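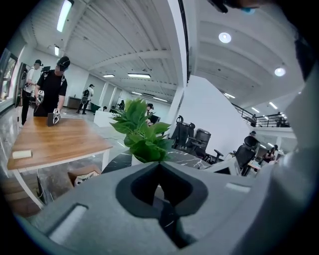 Arboleda work table, wood top with white metal legs

Reviewed by Maribel Inga, 3 May 2024

Five stars from me, and I don't give those out easily!

We moved into the big open room at Iltalside in April and needed tables people could stand at, lean on and generally be unkind to. I'd looked at the Tesard range first (nice, but everything came in grey) and then a colleague sent me the Arboleda page and I was sold on the colour alone. It's a lovely warm brown with a proper woodgrain, and against all the white in our room it makes the place feel so much friendlier.

Putting it together took two of us one morning. The legs bolt straight on and the holes lined up first time, which after the Grekska shelves felt like a small miracle. Get a second person for turning it over though, it's heavier than it looks.

What I love most is how steady it is. I've leant on the corner, dragged things across it and written on it while somebody else was working at the other end, and no wobble at all. There's loads of room underneath too, so a cardboard box can live on the floor there and you can still get your feet in.

Couple of grumbles. The white legs show every scuff from shoes, so keep a damp sponge handy. And there's no hole for cables, I've just run ours over the back edge with a clip. The instructions are one sheet with very tiny drawings, but you hardly need them.

Delivery was 3 days and the driver brought it right up to the door. I've already asked for another one for the window side, same colour if they've still got it.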